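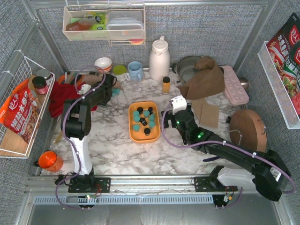
Small Parts on a Shared Counter: Sorting and Storage Report

Design Studio 2, term project
Submitted in September

1. Background

Our group was asked to pick a work surface that several people use and to propose a better way of keeping small items on it. We chose a marble-patterned counter with an orange tray on it. The tray is the only container that stays on the counter all the time, and most of the small items end up in it sooner or later. The items are teal pieces shaped like little cups, black pieces of a similar size, and a few larger things such as a black travel tumbler.

The counter is partly closed in by gray fabric panels at the back and on both sides. The panels are useful because pieces that roll can't go far in those directions. They also mean that anything we add has to be reached from the front.

2. What we wanted to find out

We started with one question: does a single open tray work for both small and large items? Later we added a second one, which was whether a liner with separate areas would be worth the trouble of making. We did not look at color coding or lids, although both came up in the first meeting.

3. Method

We ran 14 short sorting sessions. Each session lasted five minutes and began with the small pieces spread on the counter. One person moved everything into the tray, and another wrote down where pieces came to rest and how many times a hand had to go back for a piece that had tipped or rolled. We then took the pieces out again, picking by color.

For the first part of the project we used the tray as it was. For the second part we used a cardboard liner that divided the tray into four areas. The cardboard came from a shipping box and was cut by hand, so the areas were not equal. We named the liner Premdale so we could refer to it in our notes. An earlier version, Tultitz, had walls that were too high to get fingers around the pieces and was dropped after one session.

4. Observations with the open tray

The rounded corners of the tray turned out to matter more than we expected. A piece standing near the rim usually stayed where it was put. A piece on its side moved whenever the tray was bumped, and it often knocked over one or two others. Teal and black pieces mixed quickly, and picking out one color meant reaching across the other.

The tumbler was the biggest problem. It is taller and wider than anything else we handled, and it needs clear space below it before it can be set down. If there were small pieces in the middle of the tray, the person holding the tumbler had to stop and push them aside with the other hand — or put it down at an angle, which we counted as a fault.

Pieces left out on the marble were harder to deal with than pieces in the tray. They ended up in a loose group, tipped over with the open ends facing every direction. Turning each one the right way up took longer than carrying it.

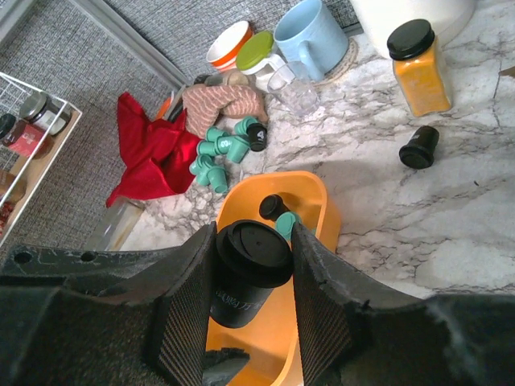
5. Observations with the liner

With Premdale in place, the colors stayed apart and fewer pieces tipped over. Picking by color was easier in every session. The tumbler had its own area, the largest one, and there was no need to clear anything before setting it down.

The liner had two weak points. The cardboard bent where hands rested on it, and the smallest area was too tight for the black bottles when they were lying down. We widened it once, to 90 millimeters, and that took space away from the teal side.

6. Recommendations

The orange tray should stay. We suggest a removable liner in a stiffer material, with low walls and one large open area for tall items. Chauhan, the supply shop we asked, can cut thin plastic sheet to a paper pattern, so we have added our pattern to the course folder under the group name Stunent.

We also suggest putting the cups away upright at the end of each use. A test with more people would be needed before making a final version, as all of our sessions were done by members of the group.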